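Cupboards and a robot arm in the workshop: house rules worth copying

Pleltusari workshop notes, October

A cupboard looks like the easiest job you could give an arm. It stays put and the shelf is flat. Most of the knocks in our log still come from cupboard work, so these are the rules we keep taped beside the controller.

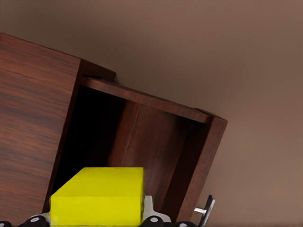
Run it in simulation first. We ask for 60 clean runs of any new reach before the real arm is switched on, and a run where the arm brushes the cupboard doesn't count as clean. Start again from zero if you change the shelf height or the object.

Measure the opening, not the cupboard. Take the width at the front edge, then again at the back, and write down the smaller number. Old timber cupboards are seldom square. Ours is 9 mm narrower at the back than at the front.

Handles stick out further than you think. Include them in the model as solid objects, with the door in every position you plan to use. A handle that was left out of the model cost us a wrist cover.

Practise with a plain block before you try a jar or a tin of screws. Pick a bright colour that stands out from dark timber, especially if the inside of the cupboard gets little light. Keep to one block size until the reach is reliable.

Set the speed low near the opening. Full speed is fine in open space – drop to a crawl before any part of the gripper passes the front edge.

Keep people out of the reach circle. Mark it on the floor with tape, measured with the arm fully stretched and holding the longest thing it will carry. The stop button goes outside the tape, where you can hit it without leaning in.

Never put glass, solvents or blades on a shelf the arm uses. Those go in the locked cupboard by the sink.

Write up every contact, even a light one. Note the run number, the speed and the part that touched. Our Tresum log is up to entry 226, and it has settled a few arguments over which setting was changed and when.

Check the gripper pads at the start of each session. Wipe off sawdust with a dry cloth and replace any pad that has gone shiny. Spares are in the Flallinent drawer, second from the top.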